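Questions we are often asked about the Kalcombe Seed Library

By Žydrūnas Šimkus
14/07/2019
12 shares | 4 comments

Many people write to us with the same questions, so I have put the answers on one page. If your question is missing, please write to the desk at the Kalcombe reading room and I will try to add it.

What is the seed library?

It is a collection of vegetable, herb and flower seed which members may borrow. You take a packet in spring, you grow the plants, and in autumn you bring back some seed from them. We have 600 packets in the drawers at present. The biggest part is beans, peas and tomatoes, as these are the easiest to save.

Who can become a member?

Any person who lives in Kalcombe or Brurbridge, or who has an allotment in one of them. Schools can join also, with one teacher as the contact name. The cost is £2 for a year. Children under sixteen do not pay, but an adult must sign the form.

How many packets can I take?

Five in one season. Please do not take more of one kind than you have space to grow. If you have only a balcony, the dwarf bean called Setov is a good choice. It stays low and does not need sticks.

What happens if my plants die?

Nothing happens. Slugs, dry weather and holidays are known to us. Write "no return" on your card, and if you remember the reason, write this too. It helps us to see which kinds do badly in our heavy soil. You can borrow again the next year as usual.

Why do you ask for the distance between plants?

Some plants cross very easily with their neighbours. If two kinds of squash flower in the same garden, the seed from them can give fruit which is like neither parent, and sometimes it is bitter and must not be eaten. For this reason we accept squash, pumpkin and courgette seed only from members who pollinate the flowers by hand. Peas and French beans cross much less, and four metres between kinds is enough for us. Runner beans are visited by bees, so please grow only one kind.

How do I know that the seed is ready?

For beans and peas, leave the pods on the plant until they are brown and you can hear the seeds move inside. If rain comes for many days, pull up the whole plant and hang it under a roof. Lettuce ripens a little at a time, so you must go to it several times with a paper bag.

Tomatoes are different. Take a fruit which is fully ripe, even a bit soft, and press the seeds with the juice into a glass. Leave it for two or three days until a skin forms on top, then add water and pour away everything that floats. The good seeds stay at the bottom.

How should I dry and sort the seed?

Spread it in one layer on a plate or a shallow tray, in a room with moving air and no direct sun. Kitchen paper is not so good, as tomato seed sticks to it strongly. Turn the seed each day with your fingers. Large beans need two weeks or more, and a dry bean will break under a hammer and not become flat. Take out any seed which is split, spotted or has a small round hole in it.

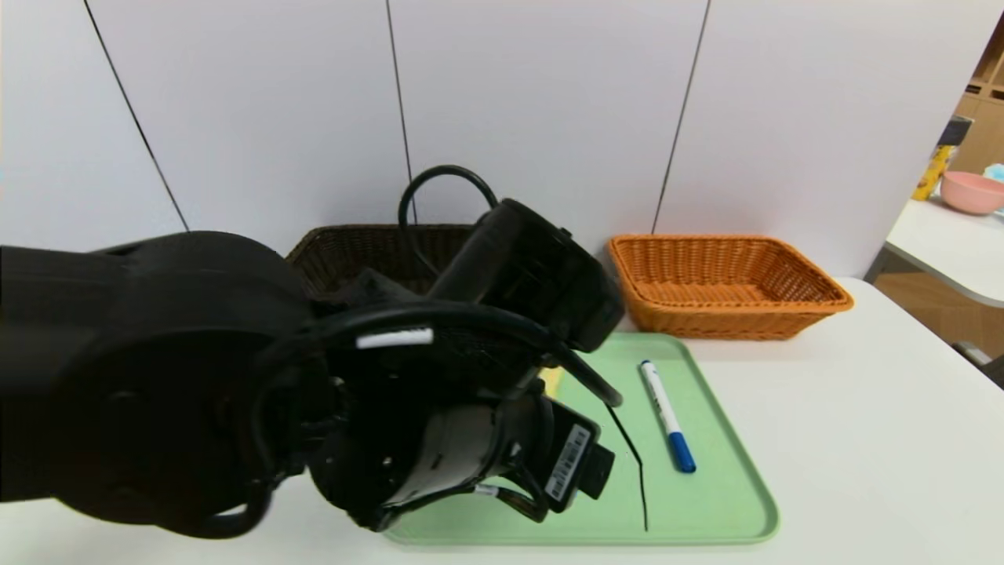 How should I store it at home?

In paper, inside a jar with a lid, in the coldest room you have. Beans and peas can first spend three days in the freezer against beetles, but only when they are completely dry. Write on the packet the name, the year and your member number. Onion and parsnip seed should be used the next spring, while tomato seed often keeps for five years.

Do you have old local kinds?

We have one that we are sure of. The Brurbridge Blue pea is named in a gardening society show list from 1884, and a family in the village kept it growing. The climbing bean Rimkutė is also old, but it came here with my grandmother's neighbour, and I can not tell you its age.

Can I send seed by post?

Yes, if it is well packed. Small seed in a thin envelope is often crushed by the sorting machines, so please use a padded one. The next check of the drawers is in January, and seed which arrives after this will be lent out one year later.

4 comments

Related
Growing Setov beans in pots
Hand pollination of squash, step by step
Member form and growing card
Notes from the spring seed swap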